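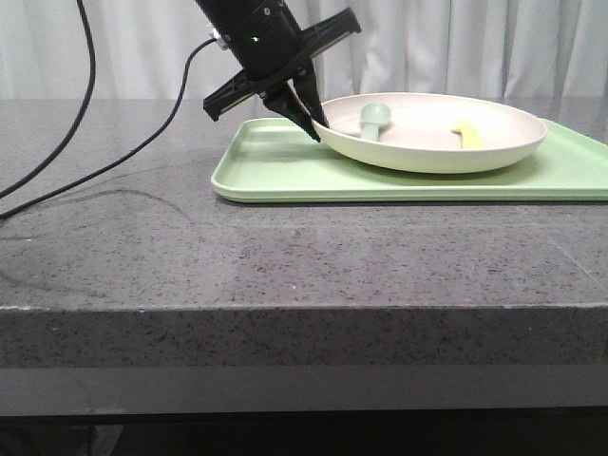
Warum gibt es eigentlich Tabletts?
Kinderseite von Vorkwood, Thema im Juli: Sachen aus der Küche

Stell dir vor, du willst draußen essen. Teller, Löffel, Gabel, Becher, Serviette. Zwei Hände hast du. Also fünfmal laufen? Oder alles auf ein Tablett, einmal laufen, fertig.

Ein Tablett ist im Grunde nur ein flaches Brett mit Rand. Der Rand ist aber wichtig! Rutscht der Teller beim Gehen ein Stück, stößt er irgendwann an und bleibt drauf. Kleckert was, läuft es auch nicht gleich auf den Boden. Ein richtig hoher Rand wäre wieder unpraktisch, da kommt man mit den Fingern schlecht an die Sachen.

Und die Ecken? Oft rund. Runde Ecken pieksen nicht, und in ihnen setzt sich weniger Dreck fest als in spitzen. Abwischen geht auch schneller.

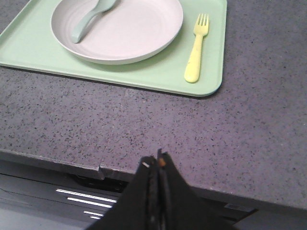

Teller und Löffel, daneben die Gabel: alles auf einem Tablett.

Jetzt der Teller. Manche sind fast platt, gut für Brot. Andere haben eine flache Mulde, da bleibt auch Soße drin. Rund sind die meisten. Früher wurde viel Geschirr auf der Töpferscheibe gemacht, die dreht sich, und dabei wird halt alles rund. Heute gibts auch eckige Teller, klar.

Löffel oder Gabel?
Löffel: für alles was fließt oder krümelt. Suppe, Jogurt, Reis.
Gabel: zum Aufspießen. Die Spitzen heißen Zinken. Bei vielen Gabeln sind es vier, es gibt auch welche mit zwei oder drei.
Besteck aus Plastik ist leicht und klappert nicht so laut. Dicke Griffe kann man besser festhalten, besonders mit kleinen Händen. Nur in heiße Pfannen gehört es nicht, da kann es schmelzen.

Probier mal: Tablett tragen
Schweres in die Mitte. Leichtes an die Seite.
Beide Hände, links und rechts.
Nach vorne gucken und nicht dauernd auf den Becher. Klingt komisch, klappt aber besser.
Langsam um die Ecke!
Zum Üben erst mal 18 Schritte mit leerem Becher, dann mit Wasser. Wer 5 Runden ohne Kleckern schafft, darf den Tisch decken (oder muss, je nachdem).

Wörter zum Merken
Mulde = eine Vertiefung, wie eine kleine Grube
Zinken = die Spitzen der Gabel
Rand = aussen rum, hält alles zusammen

Nächstes Mal: Warum hat die Tasse einen Henkel?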